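Shared Workroom Walk-Round, Second Floor, Gakmont Building
Checked by Rosário Matos, Jan 13, 2026. Comments are mine. Complaints go to Dirk Baert, who has a tray for them.

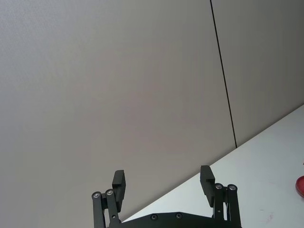

Floor and walkways

1. Path from door to far wall clear, full width. PASS
Clear at the time I walked it. I had announced my visit two days ahead, so make of that what you like.

2. No cords across the walkway. FAIL
One extension cord, taped down with packing tape. The tape has lifted at both ends and now does the tripping by itself. Please use the rubber cover. It is in the supply closet, still in its Vareo wrapper.

3. Floor mats flat, no curled corners. PASS
The mat with the bad corner has been turned so that the bad corner is under the shelf. I will accept this until March.

Work surfaces

4. Nothing stored within a hand's width of the table edge. PASS, with a talk
Two mugs moved during the inspection by people who saw me looking.

5. Blades and scissors returned to the rack. FAIL
Box cutter found in the pen jar, open. I found it the way you would expect. First aid log updated, see item 12.

6. Surfaces wiped at end of shift. PASS
The spray bottle now has a label. The label says "spray." Add the name of the product.

Shelves and storage

7. Heavy items on the lower two shelves. FAIL
The Groen paper cartons are back on the top shelf. I was told they are "not that heavy" by someone who did not offer to bring one down.

8. Shelving fixed to the wall. PASS
Both brackets tight. Shelf unit tag 598 matches the list.

9. Step stool in good order. PASS
Feet intact, hinge locks. The swivel chair is still not a step stool. It was not one last time either.

Fire and exits

10. Extinguisher in place, seal unbroken, gauge in the green. PASS
Tag 3551. Someone has hung a coat on it. The coat has been relocated to Dirk's office and may be collected there, with an explanation.

11. Exit door opens fully from inside. PASS
It sticks for a moment and then goes all at once. Work order 206 is open with Barkport for the closer. Until they come, do not stand behind it.

12. First aid kit complete. FAIL
Short on small bandages as of item 5. Eye wash is in date. The kit also held a granola bar, which I left, as it seemed to be the best maintained thing in there.

Electrical

13. Power strips not plugged into other power strips. PASS
First time since I took over this list. Thank you, whoever you are.

14. Plugs and cords free of damage. PASS
Desk lamp cord has a kink near the base but the jacket is sound. Look again next round.

To fix before the next walk-round
Cord cover down (item 2)
Box cutter in the rack, closed (item 5)
Name on the spray bottle (item 6)
Cartons to the bottom shelf (item 7)
Bandages restocked (item 12)

Comments

Dirk Baert: Coat still here. Gray, medium, one glove in the pocket.

R. Matos: Cartons moved. They are now in the walkway. Item 1 is reopened.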